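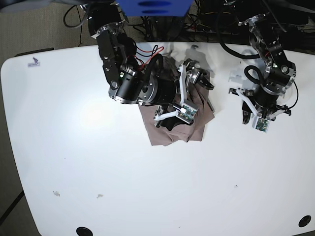
September 16, 2026
by Annelies Widmer

When I wrote in March that our small group would buy its second pair of robot arms "before summer", I was too optimistic. It is now September and the order went out last week. Several readers have asked me how we made the budget, so I will write it down while I still remember the details.

Our work is cloth. We teach the arms to pick up, spread and fold garments and plain pieces of fabric, and we are four people in one room. Most of the money comes from a laundry company, and they want to see a plan with numbers before they pay for anything. I had never written such a plan before. My education is in textiles, and I learned the word "depreciation" this year.

The first version of my list was very short. It had the arms, the grippers and one computer. Benedikt Ortner, who does our wiring and has done it for longer than I have worked here, read it and asked me where the cables were. I had written no cables. I had also written no power strips, no spare servos and no table. He gave me back the paper with more of his handwriting on it than mine.

So the second version started from the table and went up. I can recommend this order to everybody. You begin with what stands on the floor, then what is fixed on it, then what moves, then what the moving part touches. When I did it in this way I forgot much less.

The table was a longer discussion than I expected. I wanted a white one again, because the contrast with dark fabric is good. Hermine Grabner preferred grey, and she had good arguments too: pale cloth on a white top under strong light is not easy for the cameras. We stayed with white, but we put a dimmable lamp in the budget, and I think this was a fair result for both of us.

Then came the grippers. We had offers from two suppliers, Gidik and Netden. The Gidik fingers are cheaper and arrive quickly. The Netden ones cost more, but you can unscrew the finger and change only this part. For someone who moves boxes it would not matter much. For us it matters, because thin fabric slips away very easily if the surface of the finger is worn. I calculated with 40 finger changes in a year, and with this number the more expensive gripper became the cheaper one after nine months. I was quite proud of this table in my spreadsheet.
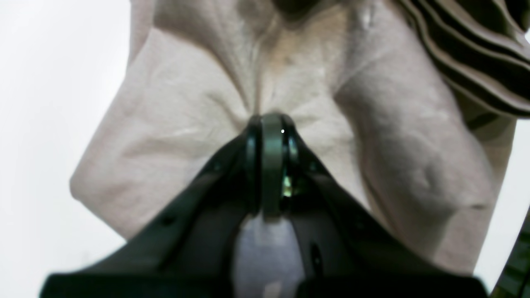 What I forgot, and what it cost

Fabric! I am a textile person and I forgot to buy textiles. We had always used old shirts and cut pieces from our own cupboards, but for a serious comparison you need the same cloth many times. I asked Imhof for a price and they offered 200 pieces, washed and cut, in mixed colours and weights. It is a small line in the budget, but it was not there at all until the end of June.

I also forgot the small sensor boards for the fingertips. They cost 249 for a set, without tax, and I had assumed that they come together with the gripper. They do not. Please read the last page of every offer, where the words "optional" and "not included" live.

The third thing was time. The supplier writes a delivery date for the arms, but after delivery somebody must mount them, calibrate them and find out why one joint makes a noise. Last time this needed nine working days, so I have put nine again, and Benedikt laughed and said I should put more. I did not change it.

How we split the money

Anoma Barua from the laundry company helped me here very much. She told me that a buyer does not like one big number, and she asked for three groups: what we need to start, what we need to continue, and what can wait. In the first group I put the arms, the table and the computer. In the second are the fingers, the sensor boards, the cables and the fabric, and these will come back every year. The third group has only the new cameras, which I wanted badly.
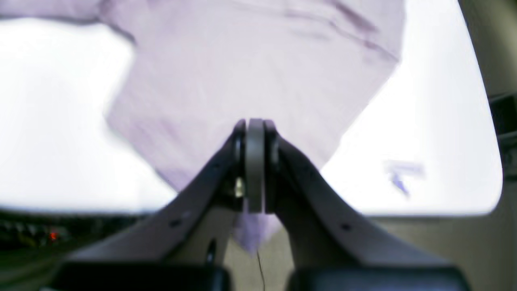 She approved the first two groups without any change. For the third she asked me to come again in spring with results, and I find this correct, although I was a little sad on the train home.

One more question is still open. Tovell offers a service contract for the arms, and Ferdinand Sutter thinks we should sign it. I am not sure. The price is the same every year, also in a year when nothing breaks, and most repairs we can do ourselves if the spare servos are in the drawer. On the other hand, Benedikt would like to have a holiday. I have asked them for a version with only telephone support and am waiting for the answer. If somebody has experience with such a contract, please write me in the comments.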